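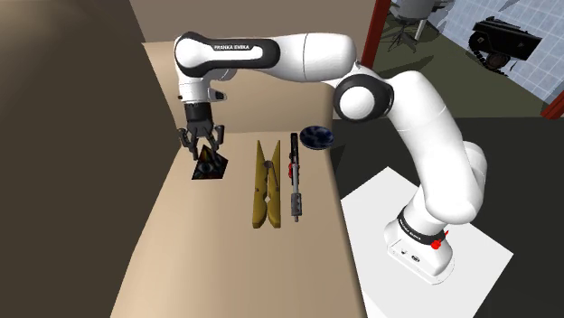

Hotel mit Parkplatz für Gespann, zwei Nächte im Juli

Forum Reisen mit Wohnwagen > Übernachten unterwegs

geschrieben von alinier_unterwegs

Guten Tag an alle,

wir fahren im Juli mit dem Wohnwagen zu einem Treffen und wollen die letzten zwei Nächte davor in einem Hotel schlafen, weil meine Mutter mitkommt und sie im Wohnwagen schlecht schläft. Mein Gespann ist zusammen 11 Meter lang. Das Hotel Ustotel in Plolldale schreibt auf seiner Seite nur „kostenlose Parkplätze vorhanden“. Ich habe dort eine E-Mail geschickt, aber noch keine Antwort bekommen.

Meine Fragen sind: Darf ich den Wohnwagen angehängt lassen, oder muss ich ihn irgendwo anders abstellen? Und wie erkenne ich vor der Buchung, ob der Parkplatz wirklich passt? Letztes Jahr musste ich vor einem Hotel rückwärts wieder auf die Landstraße fahren, das möchte ich nicht noch einmal erleben.

Entschuldigung für mein Deutsch, ich lerne es noch.

Vielen Dank im Voraus.

geschrieben von Deichselkasten

Ruf an. E-Mails liest da im Sommer keiner. Und nimm gleich Plan B mit, also einen Campingplatz in der Nähe, der den Wagen für eine Nacht nimmt.

geschrieben von suedwaerts

Ich bin auch nicht mit Deutsch aufgewachsen, darum schreibe ich langsam und hoffentlich verständlich.

Im Ustotel waren wir im Frühjahr für eine Nacht. Der Parkplatz hat zwei Teile. Der vordere Teil bei der Rezeption ist für Gespanne zu eng, man kommt hinein, aber nicht mehr um die Kurve. Hinter dem Haus liegt ein zweiter Teil mit Schotter, dort haben wir längs am Zaun gestanden, mit angehängtem Wohnwagen. Unser Gespann ist etwas kürzer als Ihres. Die Einfahrt nach hinten geht über die Seitenstraße, sie ist nicht beschildert. Wir sind gegen 15 Uhr angekommen und es war noch genug frei. Am Abend standen dort zwei Lieferwagen und ein Bus, dann wäre es schwierig geworden.

Das Zimmer hat 80 Euro gekostet, das Parken war ohne Aufpreis. Frühstück war extra, das haben wir nicht genommen. 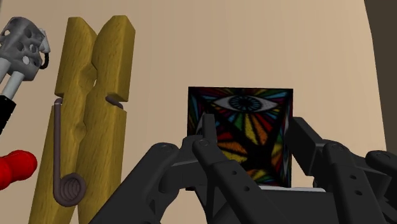

Muss man den hinteren Platz vorher reservieren?
Man kann ihn nicht fest reservieren, aber die Rezeption schreibt eine Notiz zur Buchung, wenn man am Telefon die Länge nennt.

Für andere Hotels mache ich es so: Ich schaue das Luftbild an und suche eine zweite Ausfahrt. Gibt es nur eine, frage ich, ob man auf dem Platz wenden kann. Man soll dabei die Gesamtlänge mit Deichsel sagen, sonst denken die Leute nur an den Wohnwagen. Auch nach einer Höhenschranke fragen, das habe ich einmal vergessen.

Wenn es in Plolldale nicht klappt: Die Pension Østergaard liegt ungefähr 57 Kilometer weiter nördlich und hat eine große Wiese neben dem Haus. Bei Regen würde ich dort mit einem schweren Wagen aber nicht hinauffahren.
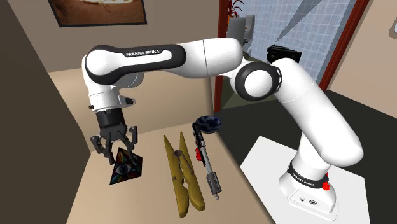
Roboterarm von Franka Emika

geschrieben von alinier_unterwegs

Herzlichen Dank für beide Antworten. Ich habe heute angerufen, die Dame hat die Länge notiert und gesagt, wir sollen vor 17 Uhr da sein und die Seitenstraße nehmen. Den Campingplatz als Reserve suche ich trotzdem noch.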